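Speaker notes: Stains and dusting, part 2
Margaux Guillot, Hellmont evening course, September

Slide 4. Ask who reads the back of the detergent bottle. Wait for hands. Most people go by the slogan on the front.

Slide 5. Ketchup on a T-shirt. Scrape first, cold water from the back of the fabric, then detergent. Leave it 12 minutes. No dryer until the mark is gone.

Slide 6. Dusters. Shake outside, wash without softener. Skip the Skondus story if short on time.

Slide 7. Leave up during questions. 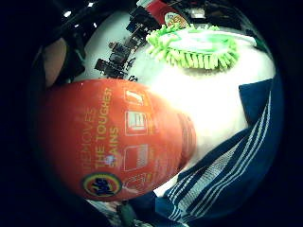
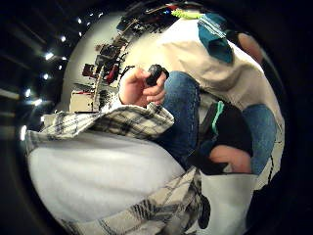
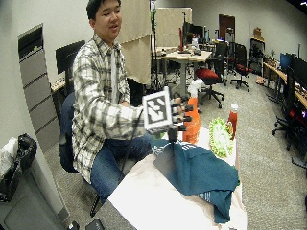

Slide 7, first picture: Tide bottle and green duster.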